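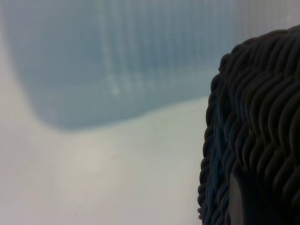
Collections > Household Sorting > Plellau Basket Set > README

# Plellau Basket Set

## Summary

The Plellau Basket Set documents the sorting of small household items on a white tabletop with a dark woven basket. It was prepared at the Fluvville office and contains 703 clips in 5 folders. Questions of content are handled by Aníbal Ríos.

## Items

- Basket: dark brown wicker, rectangular, open-topped, with a braided rim
- Container: light blue, translucent plastic
- Small items: listed in items.csv, including an orange cone-shaped piece
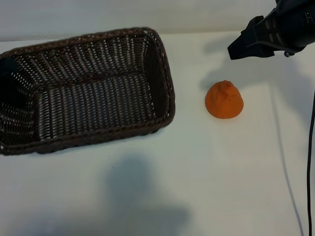 The basket keeps the same item number in every folder. Small items are numbered separately — see the second column of items.csv.

## Known issues

Folder 3 lacks notes for 115 clips. These will be supplied with the November release.

## Comments

Huanca: Is the blue container listed in items.csv as well, or only here?

Indier: It is in the file, near the bottom. The spelling of "translucent" needs correcting there.

Huanca: Found it, thank you.

Contact: Plellau Collections Desk, Fluvville | © Plellau | Back to top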